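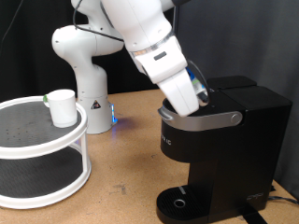 Julleo wrote in to say that the arm is the easy part and the fixing down is what costs you a weekend, and after two months with the Geum bench kit I agree.

The kit is sold for people who already have a small arm and want a working coffee cell out of it. You supply the arm, the gripper, the brewer and the table. Geum supplies a base plate, a set of straps and cable clips, a teaching guide and a year of access to the Flilurura software, which stores the positions and runs them in order. I paid 394 pounds for it. With the arm and everything else counted in, my cell stands at 2443 pounds.

Setting up

The base plate is good. It is heavy, the holes line up, and the arm has not shifted on it. The guide tells you to fix the arm first and place everything else afterwards, and I would follow that. I put the brewer down first, liked where it was, and then found the arm could only get a pod over the chamber with its elbow nearly straight. Move the brewer closer and the forearm comes over in a high bend with the gripper pointing down at a slant, and the pod goes in far more easily.

The mugs live on a two-tier turntable, a white one with dark nonslip mats. It was cheap and it does the job, but a turntable turns. Geum includes nothing to lock it. I put a wedge under mine and re-taught the mug position afterwards. The mats are worth having, as a mug on a bare shelf creeps a little every time the fingers close on it.

Teaching the pod

Most of your time will go here. Flilurura asks for an approach point, a drop point and a retreat point. The drop point is fussy, because the broad fingers that came with my gripper have to go down into the open chamber along with the pod, and there is not much room to spare. I set the speed low for the last stretch and left it low.

The handle has to be up before any of this starts. The software has no way of knowing whether it is. The guide mentions this once, in small type on the page about cleaning. I now lift the handle myself before each run and have stopped trying to teach that move.

Cables

The clips are the weak point of the kit. They are stiff, they hold the cable too tight at the elbow, and one of mine had cracked by October. Leave a proper loop on the outside of the joint, then run the arm slowly through its full travel and watch the loop before you clip anything down. The straps are better. I would have liked more of them and fewer clips.

Looking after it

Once a week I wipe the finger pads, empty the drip tray and check the plate bolts. Coffee dust gets on the pads and the pods begin to slip. Each time the brewer has been moved for cleaning, the drop point needs checking again. I drew round its feet in pencil, which saves most of the bother.

Flilurura keeps a run counter, and mine reads 1927, most of those dry runs with an empty mug. It has lost its stored positions 2 times, both after an update, so export them to a file.

Support

Gerus handles the spares in this country. Replacement clips arrived quickly and were the same stiff type. The reply to my question about locking the turntable was polite and said to use a different shelf.

Worth it?

For the plate and the software, yes, if you have an arm sitting idle and don't want to write your own sequence. If you are handy with a drill you could make the plate yourself and pay for the software alone - Geum does sell it separately, though the link is hard to find. Buy better clips either way.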